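Hidcombe Hand Gripper: Care and Setup FAQ

Covers the finger pads, jaws and pivot screws on the hand-held units. For sorting small items such as hair clips and bracelets, set up both grippers the same way. 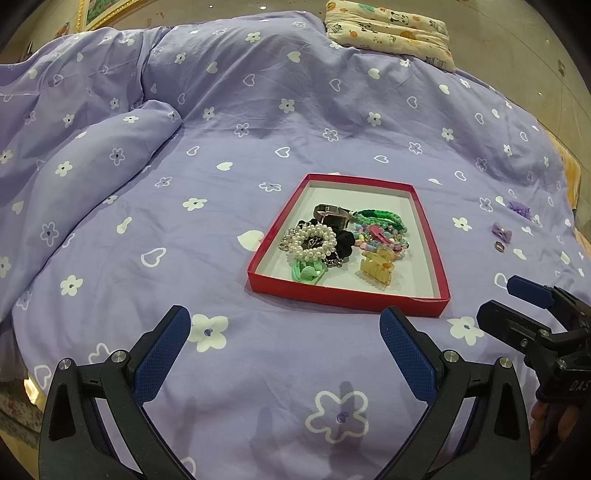

How often should I clean the finger pads?
After every 40 minutes of use on fabric. Lint fills the texture and thin chains start to slip. Wipe with a damp cloth and let the pads dry before you close the jaws.

When do I replace the pads?
At 2000 grips, or sooner if the texture is worn smooth. Change both pads on a gripper together. The part is listed as Marau 112.

The jaws don't open all the way. What should I check?
Look for hair or thread wound around the pivots. Pull it out with tweezers. If the jaw is still stiff, back off the pivot screw a quarter turn and try again.

Can I oil the pivots?
One drop of light oil per pivot, every 3 months. Keep it off the pads.

Do I need to recalibrate after a pad change?
Yes. Close the jaws fully, hold for three seconds, then open them fully.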